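Iqra Satti
ok so I finally painted the front door red and I have a lot of feelings, thread
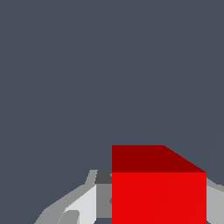
1/9

For anyone new, we moved to Florham last spring and the house came with a door the color of old oatmeal. I said I'd paint it the first weekend. It is now Jun 3, 2026. We don't need to discuss it.

2/9
Picking the red took longer than the painting. I brought home 30 paint chips and taped them up in the hallway, and after a week of walking past them I hated every single one. Too orange, too brown, too fast food!! One looked great until dinner time and then it looked like canned soup.

3/9
What finally helped was checking the chips outside in the shade, on the side of the house the door faces. The same red can go maroon on you when the light drops, and I like that (my sister does not, she's wrong).

4/9
Cor Van den Broek at the paint counter at Wuisan talked me out of high gloss. Our door is old and has a dent from every couch that ever came through it, and gloss shows all of that. Went with satin. Thank you Cor, I was being very stubborn and there was a line behind me

5/9
Prep was the boring part. Hardware off, wash it, sand it, wipe it, sand the bit you missed, wipe it again. I listened to an entire podcast series about a shipwreck and I could not tell you the name of the ship.

6/9
Also please use a gray primer under red! I used white on the mailbox last year and that poor thing needed four coats and still looks pink at the corners.

7/9
Total came to $103 with the good brush. The one quote I got for having it done was $209 and he couldn't come until after the holiday, so I feel fine about it. My shoulder feels less fine.

8/9
Neighbor reviews so far: one thumbs up from a moving car, one "oh, that's bright," and the kid across the street asked if we're a fire station now

9/9
Next up is the porch ceiling, which I want pale blue. If you've done one without getting it all in your hair please tell me how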